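Reading a Tabletop
Course notes, session four: Stains, Shine and Grain

Hi everyone, and welcome back. These notes go with the second half of the session, so if you had to leave early for the Trernport bus, you haven't missed much that isn't in them. Bring your pencil and your desk lamp next time too. I forgot to say so in class.

Last week we did chairs, which I find fiddly, and I could tell a few of you agreed! Tables are friendlier. You get one big flat surface to look at, and most of what has happened to it is still sitting on top. My rule for this course (you'll be sick of it by March) is that you look before you touch. No cloth, no spray, no fingernail. Ten minutes of looking, a page of notes, and only then do you go near the cupboard.

Start with the grain. I don't much care at this stage if it's solid wood, veneer or a printed pattern, and from above you often can't tell. What I want is the direction. Draw three or four pencil lines showing which way it runs, and draw the bends as well. Grain wanders. It can be nearly straight at one end of a table and go off in big loops at the other, and a mark that jumps out on the straight part may vanish completely in the loops.

Then do the marks. A mark that runs along the grain is easy to miss. One that runs across it is much easier to spot, and those are the ones beginners always go for first – fair enough, so do I. Write down the shape, the color and which way it points. "Gray, long, thin at one end" is a perfectly good note. "Coffee" is a guess, so put it in the other column.
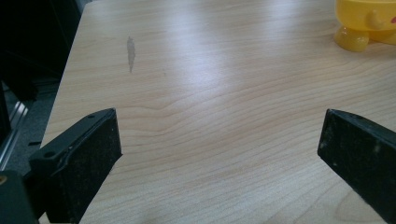 Deming Zeng wanted to know how you tell a pale mark from plain old shine, and said he'd once scrubbed at a bright patch for a quarter of an hour before his lamp got moved and the patch moved with it. I loved this, because I did the very same thing on my aunt's sideboard. So: shift your head, or shift the lamp. Shine slides along. A stain stays put. If you can still make out the grain through a bright patch, suspect the light first and check before you do anything else.

Dull areas are harder. A surface can look grayer close to you than it does farther away simply from the angle, so walk around to the other side and look again. If the gray part has swapped ends, leave it alone. If it hasn't, make a note and we'll go over it together.

Please don't skip the tiny specks. Mark each one with a dot on your sketch, even when it's so faint you feel silly doing it.

For next time: pick one table at home and fill a page, sketch on the left and notes on the right. Morfudd Bowen has the spare worksheets if yours got crumpled. We'll start on edges and corners, and I'll bring the two sample boards I couldn't fit in the car today.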